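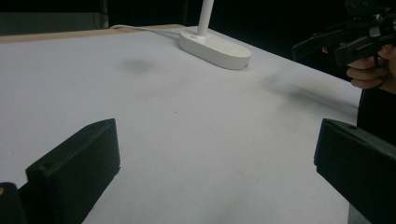
The desk lamp on the white table.

I moved my writing hours to the early morning in August, and I've kept to it long enough now to say something about it.

For years I wrote at night, after dinner, when I was already tired. I'd get a page down and throw most of it out the next day. Benito Ortuño, who I used to share an office with at Olmedo, kept telling me to try five in the morning. I put him off for 2 years.

The first week was bad. I sat there with coffee and wrote grocery lists. By the second week I was getting a few paragraphs, and then one morning I looked up and had 2,000 words of the chapter about my grandfather's orchard. Most of them have stayed in.

A few things I changed along the way. The phone stays in the kitchen. I don't read the news until I've stopped writing. I quit in the middle of a sentence when I can — it makes the next day easier to start.

I go to bed earlier, and I miss some shows I used to watch. My sister has learned not to call after nine.

The orchard chapter still needs an ending. I have two versions and don't like either one. I'll post a piece of it when I've picked.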